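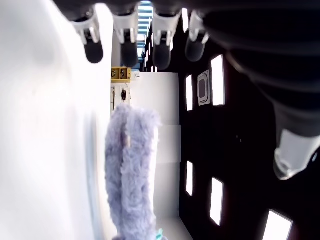
Garkora Soft Toy Library, Tulla: frequently asked questions

These are the questions which families ask us most often, at the desk and by e-mail. If you don't find your answer, please write to us and Defne Soylu will reply, usually on the next working day.

What can I borrow?

Any soft toy from the catalogue that is marked as available. We have 2,988 soft toys now, from small finger puppets to floor cushions in animal shapes. The long-haired plush toys are the most wanted, and in school holidays you may need to wait for one. The hand puppets from the Ñahui series are lent only as a full set, in their own bag.

For how long can I keep a toy?

The normal loan is 2 weeks. You can extend it once, by e-mail or by telephone, if no other family has reserved the toy. During May we close for the yearly check, and toys which are due in that month can stay with you until we open again, without a charge.

Are the toys cleaned between the loans?

Yes, all of them. Short-haired toys go in the washing machine in a closed net bag. Long-haired toys we wash by hand in lukewarm water with Clender, a mild liquid soap without perfume, then we press them in a towel and dry them lying flat. When they are fully dry they are brushed, checked and put back.
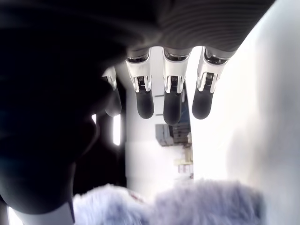

At Garkora, 1 March 2025

What do you check when a toy comes back?

We check the seams, the eyes and nose if the toy has them, the tag, and the filling. A person presses the toy slowly from one end to the other to find hard places or holes. We also part the fur in several spots, as crumbs and glue like to hide near the backing fabric. Please tell us if something was spilled. We will not be angry, and it helps us very much to know if it was milk or paint.

May I wash the toy at home?

We prefer that you don't. For a fresh small stain you can use a white cloth with cold water and press gently. Do not rub, do not use bleach, and please never put a long-haired toy in the tumble dryer. The fibres are synthetic, the heat makes their ends curl, and this can't be repaired afterwards.

My child wants to sleep with the toy. Is this allowed?

For children over three years, yes. For babies we recommend only the toys with embroidered eyes, and only for play while an adult is near. Long fur is not suitable for babies at all, as they pull it and put it in the mouth.

How should I brush a long-haired toy?

Use a soft brush with wide teeth, or your fingers. Start with the ends of the hair and go little by little towards the backing. If there is a knot, hold the hair below it with your other hand so you don't pull on the fabric. Brush only when the toy is dry. Jhonatan Cáceres shows the method at the desk if you ask him, and he will also sell you a brush.

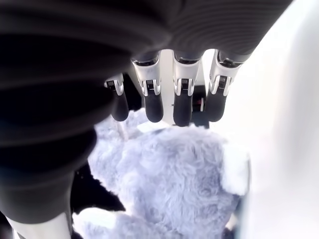 Plush toy with fluffy fur, pale blue

The colour of the toy looks uneven. Is it faded?

Probably it is not. Many of the long-haired fabrics are made in more than one tone, and the colour seems to change when the hair moves.
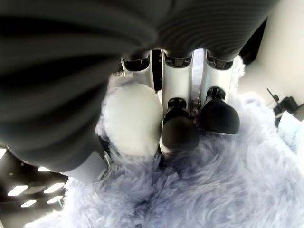 A faded toy is usually paler on one side, the one which was standing to the window, and the hair is pale down to the backing. With two-tone fur you find the light colour at the ends over the whole toy. The lavender-grey fur in the photo is a good case for comparing: the tips are almost white, and between the tufts you see a darker blue-grey. If you are not sure, part the hair with two fingers and look at the root. You may also bring the toy and compare it with our fabric samples.

How do I store the toy during the loan?

In a dry place with some air, away from the radiator and from direct sun. A cotton bag is good. A plastic bag is good only for the transport. Please don't put heavy things on top, because long fur keeps the marks of folding for many days. Toys longer than 50 cm can be folded once for the journey home, but lay them flat when you arrive.

What happens if a toy is damaged or lost?

Small repairs are free. Kaan Güneş sews open seams and changes the filling, and most toys are ready again soon. Please don't glue anything yourself. If the toy is lost, we ask you for the price that is written in the catalogue, or you may give us a similar toy in good condition.

Do you accept donations?

Yes, if the toy is clean, has its safety label and comes from a home without smoke. At the moment we have enough teddy bears. We are looking for sea animals and for everything with a zip or a pocket. Write first to Defne Karaca with a short description, and she will tell you when to bring it.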